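Trabajo final de Comunicación Política: seguir una campaña al consejo estudiantil desde dentro

Cuando nos dijeron que el trabajo consistía en acompañar una campaña de verdad, yo pensé en algo con autobús, pancartas y un candidato de traje. Me tocó la campaña de Shiuli Gunawardena a la presidencia del consejo estudiantil, con sede en una mesa del fondo de la cafetería Carré, y os adelanto que lo pasé mucho mejor de lo que esperaba (y que aprendí a doblar folletos a una velocidad indecente).

Me apunté en enero. La lista de Shiuli se llamaba Trilonia, un nombre que salió de una noche larga y que luego hubo que explicar en cada pasillo. Enfrente estaba Wuline, la lista que llevaba dos mandatos ganando, con Darcy Pirihi de cabeza. Yo no tenía favorito al empezar. Al final sí, claro, y lo digo aquí porque el profesor insistió mucho en que declarásemos los sesgos.

El tema de la campaña fue la biblioteca. Trilonia quería abrirla hasta medianoche todo el curso, y Wuline decía que con las semanas de exámenes bastaba y que el dinero hacía más falta en las ayudas de transporte. A mí las dos cosas me parecían razonables, y eso complica bastante lo de hacer entrevistas, porque a todo el mundo le acabas dando la razón con la cabeza.

Método. Fui a 4 reuniones de Trilonia y a una de Wuline (me dejaron entrar a la segunda petición), y pasé un cuestionario a 44 estudiantes en la puerta del comedor. Ya sé que no es una muestra representativa: casi todos eran de primero y casi todos tenían hambre. De esas 44 personas, 28 sabían que había elecciones. De las demás, varias me preguntaron si yo era candidata, y una me prometió el voto igualmente.

El debate fue lo mejor. Se hizo en el salón de actos a las seis de la tarde, con un micrófono para dos personas, así que había que pasárselo cada vez y eso le dio un ritmo rarísimo, como de karaoke. Darcy hablaba mejor, con cifras y pausas. Shiuli se atropellaba al principio, pero cuando le preguntaron por el turno de noche dejó los papeles y contó cómo estudia la gente que sale de trabajar a las nueve, ¡y ahí se ganó la sala! En mi cuaderno solo pone «silencio» subrayado dos veces.

La votación fue por Dotgate, la plataforma de la facultad. Se emitieron 2616 votos y ganó Wuline por poco. En la mesa de Carré hubo un rato feo y luego alguien pidió croquetas.

Mi hipótesis era que los folletos no servían para nada y que todo se decidía en los grupos de mensajes. No puedo demostrarlo con lo que tengo. Sí puedo decir que, entre quienes respondieron que conocían alguna propuesta, lo más repetido era habérsela oído a un compañero de clase. Si repitiera el trabajo, preguntaría también después de votar, y empezaría antes con Wuline, porque su parte me ha quedado coja.

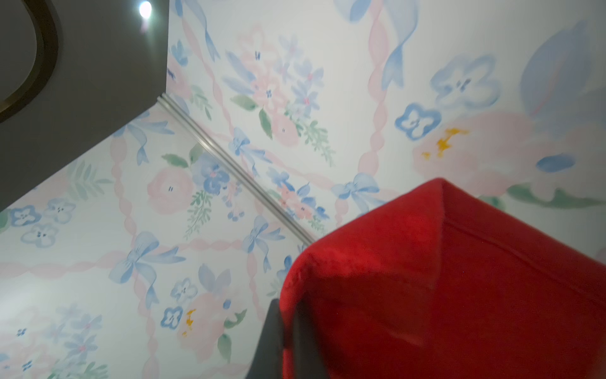 Darcy Pirihi: He leído el trabajo y me parece justo, aunque lo de las ayudas de transporte merecía más de una frase. Lo llevamos al primer pleno, y Shiuli ya ha pedido turno de palabra para hablar de la biblioteca.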